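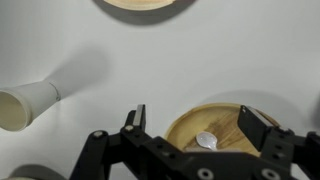
In defence of washing up after a party

Every summer our street in Embridge has a lunch, and every summer I have the same quarrel with my neighbour Torben Hellwig. He wants to buy paper cups and plastic spoons, so that on Saturday evening we can put everything in a sack and go home. I want us to use real plates. He has won three times, and I write this before the fourth.

I must be fair to the paper cup. It is light, it costs almost nothing, and a child can drop it without tears. But it falls over when the wind comes, and then one has lemonade on the knees. The plastic spoon I cannot defend at all. It bends in cold ice cream and it is too small for soup. One year we bought a box of 1,000 of them, and Torben still keeps what is left in his garage.

A wooden plate is a different thing. I bought mine from a market stall in Felstead, shallow ones with a raised rim, and I have eaten from them for many years. They make no noise on the table. Peas stay inside. When they become dull, I rub them with a little oil and leave them overnight – it is a small job and I like it.

Torben says that nobody wants to wash 50 plates. It is true that I did not grow up with a dishwasher, and perhaps I am too proud of my wet hands. But I remember the lunch when Orlando Giraldo dried and I washed, and we talked until ten o'clock. Before this we had only said good morning over the fence.

So this year I will bring my own plates and my own spoons, and enough for Torben also. He may carry his paper cup if he wishes.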